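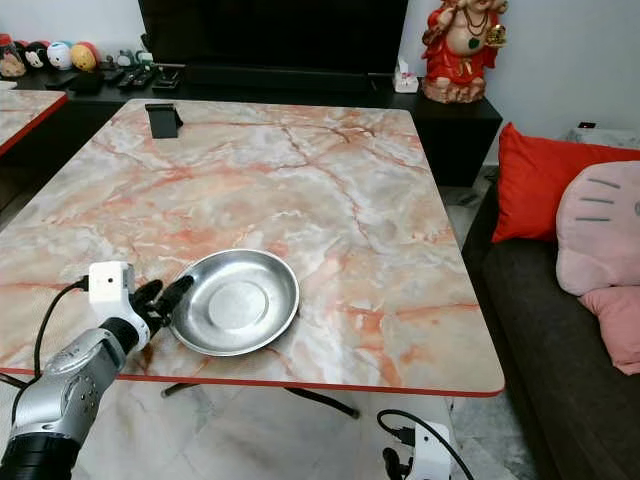

*Figure 1. The dining table with the steel dish on it, TV cabinet behind.*

# Surface wear and cleaning of a faux-marble dining table

Course project report, Orkard Technical College
Submitted 2020-04-05

## 1. What the project was for

The course asked each of us to pick one piece of household furniture that gets used every day and write up how it is holding up, how it is cleaned, and what could be changed at low cost. I picked the large rectangular table in my family's main room. It is used for meals, homework, folding clothes and sorting mail, and it has been in the apartment longer than any other piece of furniture except the beds.

I had three questions:

1. Which cleaning method leaves the fewest streaks on a glossy top?
2. Do metal dishes leave marks on the surface when they are slid instead of lifted?
3. Does the pattern of the top hide dirt so well that people stop wiping it?

The third question came up after I started. I had wiped the table in the evening, thought it was clean, and then felt dried sauce under my hand the next morning. The sauce was right on one of the orange veins.

## 2. The table

The top is glossy faux marble in cream, gray and white, with salmon-orange and rust-colored veins running diagonally. A thin red border goes along the edges and the corners are rounded. I could not find a maker's label. My family bought it from a shop in Wistcombe that has since closed, so I could not ask what the finish is made of. For that reason I call it "the finish" in this report and don't name a material.

The table stands lengthwise, with a black TV cabinet past the far end. This matters for the test because people almost always sit at the end away from the TV. Before starting I looked over the whole top with a flashlight held low to the surface. Fine scratches were easy to see at the near end and hard to find at the TV end.

The red border was in better shape than I expected. There was one chip on the long side by the wall, old enough that it had been there in family photos. I left it alone.

## 3. Method

### 3.1 Cleaning test

I divided the near end of the top into strips with painter's tape and used one method on each strip, every day, in the same order:

- **Strip A:** damp cotton cloth, no drying
- **Strip B:** damp cotton cloth, then a dry one
- **Strip C:** Dimby spray cleaner and paper towel
- **Strip D:** Dimby spray cleaner, then a damp cloth, then a dry one
- **Strip E:** no cleaning except crumbs brushed off by hand

Each wipe used 200 ml of fresh water from the tap for the cloths, poured into a bowl and thrown out afterward. I scored streaks from 0 (none) to 5 (whole strip cloudy) with the flashlight at the same angle each time. The scoring is my own and only one person did it, which is a weakness.

### 3.2 Dish test

For the second question I used a round stainless steel dish with a wide sloping rim and a flat center. It is shallow and is normally used for fruit peelings or for keeping bread on the table. I weighed it on the kitchen scale with a load of dry rice in it. Dish and rice together came to 637 grams, and I kept it at that weight the whole time.

I marked a track near the front edge of the table and slid the loaded dish along it, back and forth. One trip each way counted as one pass. On a second track I lifted the dish and set it down, the same number of times. I stopped at 422 passes because the base of the dish had started to pick up a gray film, and I wanted to look at the surface before the film got rubbed in further.

A third track was planned with a felt pad stuck under the dish. The first pad, a Warraich stick-on circle, came off early. I glued the second one and it held.

### 3.3 Hidden dirt test

I put small drops of watered-down ketchup, milky coffee and cooking oil on two kinds of spot: on a vein, and on the plain cream part. After they dried I asked family members to wipe the table the way they normally would. Then I checked which drops were left. I didn't tell them where the drops were, but they knew I was doing a project on the table, so they were probably more careful than usual.

## 4. Results

### 4.1 Cleaning

| Strip | Method | Typical streak score |
|---|---|---|
| A | Damp cloth only | 3 |
| B | Damp, then dry | 1 |
| C | Spray and paper towel | 4 |
| D | Spray, damp, dry | 1 |
| E | Not wiped | not scored |

Strip C was the worst of the ones I scored. The cleaner dried in arcs that followed the movement of my hand, and these built up over several days. A stronger spray would probably not help with that. Strips B and D came out the same, so the spray added nothing for ordinary dirt. For cooking oil it did help: the damp cloth alone spread the oil, and I had to go over it twice.

Strip E was not scored because it had no streaks in the normal sense. It went dull, and there were rings from glasses.

The tape itself left a faint line of glue. It came off with the Dimby cleaner. Anyone repeating this should pull the tape every night and put it back in the morning, or mark the strips on the red border instead.

### 4.2 Dish

The sliding track showed a gray mark that could be seen without the flashlight. Most of it wiped off with a damp cloth, so it was metal or dirt from the base sitting on the finish. Under the flashlight there were also fine scratches that did not wipe off. They ran in the direction of sliding and were thickest at the two ends of the track, where I changed direction and pressed harder.

The lifting track had no gray mark. I found a few short scratches there, but I can't say they were not there before. I had checked that area at the start but did not photograph it closely enough to compare.

The felt track had no new scratches that I could find. The felt did get dirty, and a dirty pad with a grain of salt in it might scratch worse than bare steel. I did not test this.

### 4.3 Hidden dirt

Ketchup on the veins was missed more often than ketchup on the cream parts. The color is close to the rust color in the pattern, and once dry it has about the same shine. Coffee was missed in both places, slightly more on the gray areas. Oil was found nearly every time since it catches the light on a glossy top, no matter what is under it.

The people who found the most drops were the ones who wiped the whole table in rows. The people who wiped only where they saw something missed the most. This fits with what happened to me with the sauce.

## 5. Discussion

The pattern is a mixed benefit. It makes scratches hard to see from a normal sitting position, which is good for how the table looks after years of use. It also hides food. For a table where people eat, I think the second effect matters more, but my family disagreed when I showed them the results. They like that it looks clean.

The gloss works the other way. It shows streaks and oil, and it makes paper towel a poor choice. A dull finish with the same pattern might hide everything, and I would not want to eat off it.

I had expected the steel dish to do more damage. The gray mark looked bad but was mostly on the surface. The real scratches were shallow, and I could not feel them with a fingernail. On the other hand, sliding dishes is something people do at every meal, and the near end of the table already shows it.

## 6. Problems with the test

- Streak scores came from one person.
- Daylight in the room changed during the test, and I should have closed the curtains every time.
- My pressure on the dish was not measured. A string and a pulling weight would have been better.
- The table could not be kept out of use. Meals went on at the TV end, and at least once somebody put a hot pan holder across strips A and B.
- The starting photos were taken from too far away.

## 7. What we changed at home

We stopped using paper towel on the table. The cloths now hang in pairs by the sink, one damp and one dry, and the table gets wiped in rows from the TV end toward the kitchen. The spray is kept for oil. I bought 2 packs of felt circles and put them under the fruit bowl and the lamp. The steel dish stays without a pad for now because it goes through the dishwasher, and glue does not survive that.

I would like to look at the top again in October with the same flashlight and compare the near end to the TV end – this time with close-up photos of both.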